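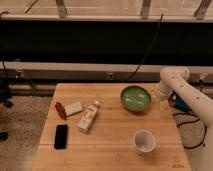
4.2 How guests chose where to stay

We turn now to the question that first drew us to this stretch of coast, namely why so many visitors to Mengal come for a long weekend and then quietly add another week. Of the 3,903 booking records shared with us by the guesthouses, 557 showed an extension made after arrival, and it is these that we look at most closely in this section.

Fanilby, the smaller of the two villages, did rather better than we had expected. It has one bakery, a footpath down to the cove and a bus that stops running at teatime, and yet 347 of the extended stays were there – a good many more than in Trarkari, for all its cafés and its lovely long promenade.

Figure 3. Extended stays by village and month of arrival.

September stands out in both places. Guests who filled in our questionnaire (256 of them, and we are grateful to every one) spoke most often of warm sea, easy parking and hosts who had time for a chat. Price came up less than we had supposed it would, although those who had booked through Stestix mentioned it more freely than those who had simply rung up, a point we come back to in section 4.3.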